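Sorting on the floor: the back room at Vellard gets its turn

We did it! After two years of stepping over the same crates, we finally emptied the shelves in the back room, put everything down on the floor and went through it piece by piece. If you have borrowed anything from the Vellard lending room lately, you know the state it was in. You asked for a tent, you got the tent, and then somebody had to phone you a week later because the pegs had turned up in with the cake tins.

The idea came from Els Van Damme, back in April, when she was looking for one ratchet strap and came out forty minutes later with a bread knife, three extension cords and no strap. She wanted everything out where we could see it. I was on the side of doing one shelf at a time, and I was wrong, and I'm very happy to put that in print. One shelf at a time means you keep moving the same odd things to the next shelf along. On the floor there's no next shelf!

The catalog said we owned 1638 items. Loose parts don't count in that number (a tent is one item, and its poles, pegs, bags and guy lines all belong to the tent), so you can imagine what was on the floor by lunch.

How we went about it

We began with the large things, mostly because they were in the way. Folding tables, the two Timmermans carpet cleaners, the long ladder, the canopy. Those went into the hall with a strip of tape on each and the catalog number written on the tape. Wide masking tape works well for this and comes off clean, even from painted metal. Do not use the brown parcel tape, as Tapio Pelkonen is still scraping it off the canopy bag.

Then the crates. Each one was tipped out gently on its own patch of floor and stayed there until it was done. We had a rule that you could not carry a loose part across the room to the place where you thought it belonged. You put it in the "lost parts" tray and carried on. It felt slow for the first hour and then it was wonderful, because by the afternoon the tray was full of things that fit things we had already written off. The missing foot for the Arex projector stand! Both halves of the tent pump!

Small parts were the best bit, at least for me. I know plenty of people would sooner wash the windows, but I could sit on a floor with a heap of clips and connectors all day long. You start to recognize them. The ones that look alike from the door are quite different once they're down in front of you, and a quick look at where the slot is or which way the end points tells you most of what you want to know.

We tried sorting by color first, which looked fantastic and helped with very little. Sorting by what a part joins to went a lot better, and that's how the new drawers are set up. There is still a drawer for parts we can't place. It's a shallow one on purpose. 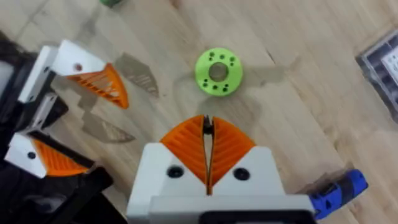
What we found, what we let go

More than 200 loose parts went back to the thing they came from, and 17 items that were marked "incomplete, do not lend" are complete again and on the shelf. Among them are the big badminton set, the pasta machine (the crank was in a sleeping bag, please don't ask me how long) and the Prorko tile cutter, which had a waiting list at one time. If you were on that list, come and see us, you're at the top of it.

We also said goodbye to 263 things. That sounds like a lot, and the first ten were hard. Then we came to the fondue forks. We had kept every set anybody ever gave us, and in all the years of the lending room there has been one fondue request. Two sets stay. The rest went to the spring fair table along with duplicate baking tins, a heap of plug adapters and most of the picnic baskets, and they went fast.

Broken things were looked at one more time before they went anywhere. Tapio took home a sewing machine and a hand mixer to see what could be done. The mixer is back and runs beautifully. The sewing machine is, in his words, "a conversation."

How the shelves work now

Camping is on the left as you come in, kitchen straight ahead, tools on the right, and party and games under the window. Heavy things sit at knee height and below. Every crate has a card on the front that lists what should be inside, down to the last peg bag, and there's a copy of the same card in a sleeve inside the lid. When you bring something back, take the card out, check the parts against it, and put your initials at the bottom. It takes a minute or two. If something is missing, just write it down! We would much sooner read "one hook gone, sorry" than find out when the next family is standing in a field.

The drawers for small parts are next to the desk. You're welcome to go through them if you need a clip or a connector for something of your own at home. We have plenty now, and they may as well be used. Put the drawer back in the same slot, that's all we ask.

One more thing about the floor. Once it was clear we gave it a good scrub, and there's now tape marking out a sorting spot near the back wall. Nothing gets stored there. When a crate comes back in a muddle, that's where it gets tipped out and put right before it goes on the shelf.

Coming up

The attic is next, in July 2019, and we'll do it the same way, with the boxes brought down and opened on the floor of the hall. It's mostly costumes and curtains up there, plus one trunk that hasn't been opened since we moved in. Els has found a key that may or may not fit. Bring a cushion for your knees and something for the lunch table. If you can't make it but think you might have one of our parts at home (check your camping box, really, do), drop it in the letter slot in an envelope with a note saying what it came with.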